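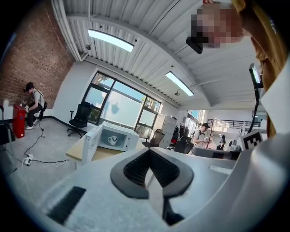
Vasanthi Bandara's view is that we should not sign for the second year of the Mimum kit until Starnar put the pad replacement interval in writing, and that the trial so far gives us grounds to ask. She wants it minuted. Minuted.

Thu 25 June. Mimum hand-held gripper kit, on trial from Starnar, day 3.

Pads. The V-shaped finger pads with the ridged inner faces are the part I would buy on their own. They close evenly and the point of the V self-centres on a mug handle from most approach angles. Ridge wear on pair A is visible under the lens at the tip, nothing on the flanks. Pair B not yet used. The supplier's sheet says to clean with a damp cloth and says nothing on solvents. Asked, no answer yet.

Microwave task. Door open, mug in, mug out. Did 50 runs before lunch, door already open for all of them. Dropped mug on 4. Three of those were me coming in too low and catching the rim of the cavity with the housing; the fourth I can't explain and have marked for review. The housing is wide for this sort of job. It would be worth asking whether Ren, their slimmer version, takes the same pads - the catalogue page implies it but the part numbers differ by a letter.

Marker. Tracking held with the marker square on. Lost it twice when I turned my wrist to reach the back of the cavity. Refitting the marker is fiddly: it has to stand upright, and the slot has enough play that I re-ran calibration each time. Calibration takes 5 minutes if the light is steady. With the big window behind the microwave it was not steady, and I had to repeat one.

Screen. Small, readable at arm's length indoors. Washes out facing the window. The stalk moves if knocked and there is no lock on it. Thread tape cured this on the last kit, will try again.

Service side. Starnar quote covers pads, loan unit during repair, and remote setup. It does not cover travel to Skirkinholm, which is where the second unit would live from December. Need the figure for that before any comparison means anything.

To do
- pair B, same 50 runs, same mug
- repeat with blind half down
- door opening and closing as a separate task, not mixed in
- weigh the unit with and without screen, wrist was sore by the end
- chase Starnar on solvents, pad interval, Ren part numbers
- label the power strip on the floor by the brick wall and tape the cables down

Logs copied to the shared drive under mimum_trial, run sheet is in the back of this book.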